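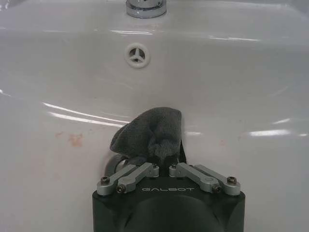 Effie MacAulay wrote to us that she had scrubbed her basin with steel wool every Tuesday and the rust colour kept coming back, and she wanted to know why the last edition of this guide told her to do it. Fair complaint. We've taken that advice out.

4.2 Orange or rusty marks on a white basin

Try the mild stuff first. Most "miracle" removers are dear, and we doubt many of them beat a cheap acid and some patience.

1. Rinse the bowl and wipe it down with a soft cloth.
2. Rub a little dish soap over the mark. If it lifts, stop there. It was probably makeup or soap residue.
3. If it stays, soak a paper towel in white vinegar and lay it flat on the mark for 30 minutes.
4. Rinse well and look again in daylight. Glare off the glaze hides faint colour.
5. Repeat once. A third go rarely does much, whatever the label says.

CAUTION: Never use vinegar with bleach, or straight after it. The fumes are dangerous.

CAUTION: Keep vinegar off the chrome at the foot of the tap.

NOTE: Bicarb and vinegar mixed together fizz nicely and mostly cancel each other out. Use one or the other.

4.3 Overflow opening

1. Wipe the ring and the spokes of the cover with an old toothbrush.
2. Pour a cup of warm soapy water slowly through the opening.
3. Don't prise the cover off unless your Ledotari parts sheet shows it as removable.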